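Workshop tips: recording flower arranging for a learning arm

Every guide says more recordings will fix it. I have my doubts. We logged 354 runs of stems going into vases at Cellholm, and I would bin a good share of them today.

Start with the flowers. Artificial ones keep their shape between runs, so you can lay them out again the same way. Then don't. Turn the heads, swap the colours, let stems cross. If every tulip points the same way you are teaching one layout. 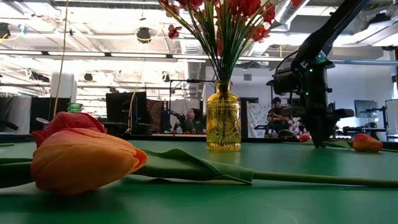
Gavin Rankin reckons that is overdone, and that he'd take 2 tidy layouts repeated all week over a fresh muddle each time, at least until the grip is sound. Fair enough for the first day. I wouldn't go on with it into the second.

Narrow necks are where the trouble starts. Keep the runs where the stem catches on the rim, but label them. 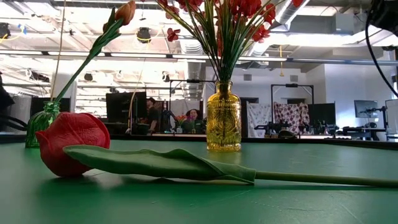

Write the label straight after the run. By teatime you will have forgotten which was which, and the Vestden sheet has room for one line only. A big total means little: the older Stumance set had 2755 runs and nearly all of them began from the same corner.

Coloured glass and clear glass should both go in. I was told clear would sort itself out with practice – I'm still waiting.

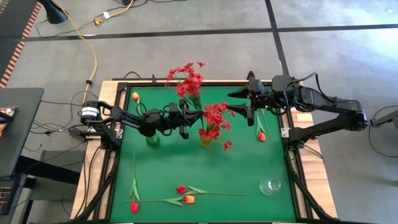
Stop when the operator gets tired. Slow, wandering runs get copied faithfully, and no amount of sorting in September will get them out again.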